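The Little Cream Microwave - A Small Gallery

When Itzel Tlapale and I started putting together the kitchen pages for Pirkari, we figured the kettles and toasters would get all the love. Well, it was the microwaves people wrote in about! We had over 50 letters by the end of May, most of them from folks who grew up with a rounded, pale one on the counter and wanted to know if such a thing could still be found. It can, and we're so glad you asked.

What I like best about this style is how soft it is at the corners - the window has them, the border around it has them, and even the edge where the side turns into the front is rounded off. Against a white tabletop it stays nice and quiet, and then the door opens a little and you get that warm orange light from inside, like a porch lamp left on for somebody. Gunnel Lie tells me I'm too sentimental about appliances and she may well be right, but she kept her mother's for years.

The two views are best looked at slowly, with a cup of something close by. Click either one for the larger size.

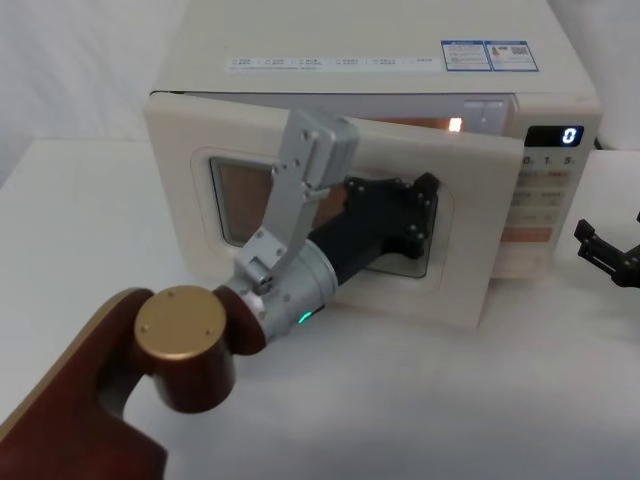 Door partway open, with the lamp glowing at the back and a single 0 on the display.
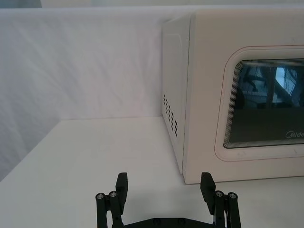

Photos: Shadi Saliba for Pirkari

The toasters are on the next page, and Getsemaní Magaña is still sorting through the kettles, so please be patient with us on those. If you have a pale old microwave of your own, do write and tell us where it sits in your kitchen.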